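Feketti opens planning service for bottle-handling automation

KARNBY, 2026-04-07 – Feketti, a supplier of robotic handling cells for food and beverage packing, has introduced a planning and budgeting service for plants preparing their first equipment purchase. The service, named Nodura, lets a buyer test a proposed cell in simulation before a purchase order is issued.

Nodura is sold separately from hardware. The customer receives a cell layout, a list of required components, an itemized cost estimate and a report on simulated picks for each container type. The report belongs to the customer and may be submitted to other suppliers for competing bids.

The service was developed with Pfister, a contract packer of sauces and condiments. Pfister supplied dimensional drawings for 40 container types, including tapered bottles with wraparound labels. Feketti modeled the containers and ran a series of grasp trials on each. In the first round, 13 container types required a change of finger geometry or approach angle. Those changes were priced and added to the estimate before Pfister fixed its equipment budget.

According to Feketti, tooling is the item most often missing from early budgets. Buyers generally obtain a quote for the arm and controller, then add fingers, mounts, guarding and floor work as separate requests later in the year. Nodura places these items on a single schedule, with delivery times and the date by which each must be ordered.

Containers with sloping shoulders are tested at several grip heights. A grip on the lower body gives the fingers a flat side to close against, while a grip at the neck leaves the label clear but places more load on the wrist when the bottle is full. Both cases are included in the report, along with the clearance available on each side of the bottle.
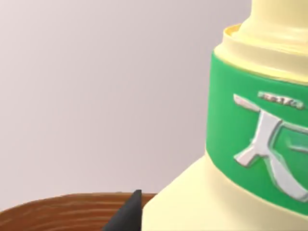
Each grasp is repeated 100 times with small changes in container position, and the result is stated as a pass rate per container. Feketti notes that simulated results do not replace acceptance testing. Friction, fill level and label condition vary on a working line, and the standard purchase terms still call for a trial with the customer's own product.

The Pfister project covered 534 line items, from finger blanks to electrical work. Installation at its plant is planned for September.

Nodura is available now to plants with one or more packing lines. Pricing depends on the number of container types and is quoted on request. Customers who later order a cell from Feketti will have the planning fee credited against the hardware price – the credit remains valid through the following budget year.

Inquiries may be directed to the Feketti sales office in Karnby.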